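Two Nights in Firkton

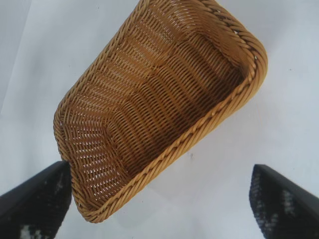 Woven basket with a braided rim.

We went to Firkton in October because the train fare was low and I had a few days of vacation left to use. I had not read much about the town before we left. Most people who go to that part of the country stay in Tenitz, where the castle is, and see Firkton on a day trip if they see it at all.

The train from Tenitz takes 29 minutes and runs along the river most of the way. Sit on the left side. The station in Firkton is small and has no luggage lockers, so we walked straight to our guesthouse with our bags. It was a flat walk on good sidewalks until the last block, which is cobblestone and hard on suitcase wheels.

We stayed at the Popescu guesthouse on the street behind the market hall. The room was plain and clean, with a firm bed and a window over the courtyard. Heat came on at six in the evening and went off at some point in the night. I would bring a sweater. Breakfast is included and is served until ten: bread, two kinds of cheese, boiled eggs, plum jam and coffee in a large pot. The coffee was weak the first day and better the second.

The old town is small. You can walk from one gate to the other in 14 minutes, and I did it several times without meaning to. The main square has a town hall with a painted front, a fountain that was shut off for the season, and four cafes that all charge the same for lunch. We ate at the one nearest the fountain. I had bean soup with smoked sausage and my wife had the dumplings. Hers was better.

On the second morning we climbed Hestgate, the tower at the north end of the wall. It has 397 steps, and the last part is narrow enough that you have to wait for people coming down. There is a bench halfway up. From the top you can see the river bend, the rail bridge and the hills past Tenitz. It was windy and we stayed up there only long enough to take pictures. Tickets are sold at the bakery across the street, which we learned after climbing to the door and finding it locked. They take cash only.

The market hall is open in the mornings. Downstairs is food, mostly apples, cabbage, honey and cured meat. Upstairs has household goods and some things made for visitors. Prices upstairs are marked and I did not see anyone bargain. We bought honey, a jar of pickled peppers and a wool hat for my sister.

Afternoons were quiet. The town museum was closed for repairs while we were there, so we walked the river path instead. It goes past some garden plots and an old mill and ends at a road with no crossing, where you turn around.

Dinner choices are limited after eight. The second night we waited too long and ended up with sandwiches from the station kiosk, eaten in the room.

Two nights was enough time for us. If I went again I would go in late spring, when the fountain is on and the boats to Tenitz are running. The boat takes longer than the train but it leaves from right below the old town, and you would skip the cobblestones.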